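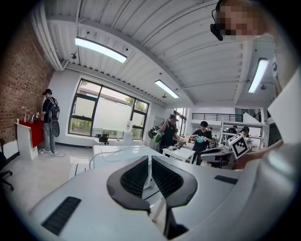
Ticket 47 – Flickering and buzzing from ceiling light, open office
Raised by: Haoran Fu
Assigned to: Tindall Building Services
Status: Monitoring

Hello all,

Sorry to come back so soon after the business with the door closer, but I'm afraid it's the lights this time. We have the long fluorescent fittings up on the white corrugated ceiling, and the one on the far side of the big beam has taken to flickering when it's first switched on. It settles after 60 seconds or so on a good morning and rather longer on a bad one, and it buzzes the whole time, which is a bit wearing if you happen to be waiting at the water dispenser for a kettle's worth.

Things I've tried so far, in case it saves you a journey: switched off at the wall and on again (several times, with diminishing hope), moved everybody's chargers off that side of the room, and swapped the kettle to another socket because Cendska next door had a kettle that tripped theirs. None of it made the slightest difference. The fitting nearest the brick wall is perfectly well behaved.

I haven't been up a ladder and don't intend to!

Many thanks,
Haoran

Reply from Tindall, 10.15 am

Morning Haoran, thanks for such a thorough note, and no need to apologise, it's what we're here for. Leaving the ladder to us was quite right. Could you let me know whether it's worse when the room is cold? And does the buzz carry on once the flicker has stopped, or do they go off together? I'd also like to know what's standing underneath, so we can plan where to put the steps.

Reply from Haoran, 11.40 am

Definitely worse in the cold. All through February it was dreadful first thing, and by lunch you'd hardly know. The buzz does carry on faintly afterwards, now that I've stood and listened for it.

The counter with the red cloth has all its little bottles out, but we can clear it in a few minutes if you give us a ring from the car park. The chairs are easily moved. We'll get any cables off the floor before you arrive, I promise, as I nearly went over one myself last week.

Visit note, Tindall

Attended 2 pm. Counter cleared and floor tidy on arrival, and a very welcome cup of tea provided. Isolated the lighting circuit and opened the fitting. Tube blackened at one end and one of the end holders loose. Fitted new Plurkov tube and new holder, checked the connections, cleaned the cover while it was down. Switched on from cold with no flicker. Slight hum remains from the ballast, so I've ordered a replacement through Orninard and will fit it when it comes in. The other fittings were looked at from the steps and left alone.

Reply from Haoran, 4.50 pm

What a difference, thank you. It came straight on after you'd gone and I can just about hear the hum if I stand directly beneath it. Please leave the ticket open until the ballast is in. Any morning suits us, and I'll make sure the bottles are put away again.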